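Folding towels and T-shirts on the table

Petlow Home Tips, 19/01/2019

I fold all my washing on a table and never on the bed. The bed is soft and the edges go crooked. First wipe the table, and let it dry well. Put the basket in a corner at the back, so the middle stays free.

Lay the piece flat and smooth it with both hands from the center to the sides. Fold in half, smooth again, then fold in half once more – do not pull the corners, they become long. For the shelf I make the towels 30 cm wide, and T-shirts nearly 25.

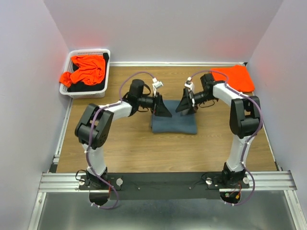 LAUNDRY & LINEN

Keep the folded cloth in the middle until its edges are straight, and only then move it to the pile. Orange or red things I wash apart from the dark ones the first few times.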